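Handling Module, Session Four: Choosing Fingers for a Slippery Bottle
Notes for the Sunday group, Sun 1 June

Welcome back, everyone, and do find yourselves a seat near the front if you can! Today we carry on comparing the two finger sets, the Branow and the Reuter, and our object is once again the humble bottle of tea. A bottle lying on its side asks a good deal of a gripper, so think about where you would close the fingers before you read on.

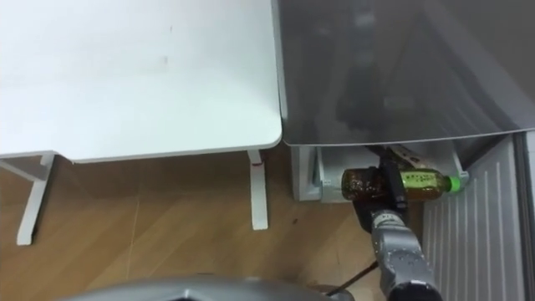

Fig. 1. Side grasp around the middle, green cap to the right.

The Reuter fingers close at setting 759 and the Branow at 1211, and I'd like you to write both down, as you will want them for the worksheet (last January's group mixed them up and had a rather long afternoon of it). Squeeze too gently and the bottle turns in the fingers; squeeze too hard and the plastic gives, and the controller thinks it has hold of something thinner.

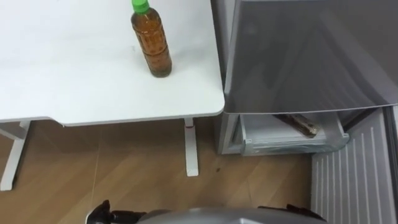 Notes by Henrike Reinholz

Now, placing. A bottle standing upright on a table is a kinder thing to pick up, but look at how close it may be to the table's corner, and leave your arm room to come round. In the Plelevlow controller the approach height is entry 1708, and I would change that well before touching the speed.

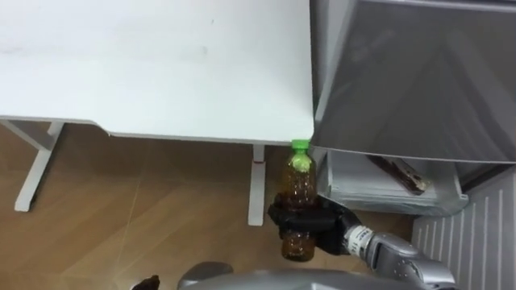

For the worksheet, please try three grasp heights with each finger set and note any slip you notice when the wrist turns. Bring your log files next time, and we'll go through them together over a cup of something warm.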